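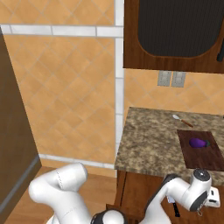

Fig. 1. White robot arm with a gripper, kitchen corner (computer render).

The Iratstead land school: what I found out, and what I didn't

My project is about the school that the settlers at Iratstead ran for the farm families living next to them. I picked it because my gran's cousin, Graciela Pereyra, was a pupil there, and she can talk about it for hours (she did, and I've got the tapes!).

Iratstead started as a shared farm. A group of families bought 200 hectares from the Echeverría estate and split most of it into plots, with the river end kept in common. The local families, who had worked that land for the estate for years, got 9 plots between them on the far side of the road. I'd assumed they were given these, but Pilar Vergara at the land office showed me the ledger and they paid for every one, in instalments, mostly in maize.

The school came later. Kenneth Niven, one of the first settlers, wanted lessons in English only. Eulalia Valdebenito, who was the only trained teacher in the place, flatly refused, and the two of them wrote each other very polite, very cross letters about it all through one November. I've read the lot and I'm on her side, I'll admit that now. She won, more or less: Spanish in the mornings, English after lunch, and sums in whichever language the class was shouting loudest in, according to Graciela.

The register lists 113 pupils over the life of the school. I went through it twice and the spelling is all over the place, so a few children may be in there under two names. Five of them went on to the secondary school in Trimel, a long ride on the back of the milk lorry.

I had most trouble with why it closed. Abelardo Barrientos, whose father drove that lorry, told me the settlers lost interest once their own children had grown up. Graciela says the roof went and there wasn't the money to mend it. The letters stop before then, so I can't settle it, and I think both could be true. There's a box of papers at Kandham that I wasn't able to see in time, and I'd start there if I did this again.

I'd also interview people separately next time. I had Graciela and Abelardo in the same kitchen and they argued so much about the lorry (green or blue?) that a good half of one tape is no use for anything else. I've typed up the rest of it and put it at the back, with my copy of the ledger page.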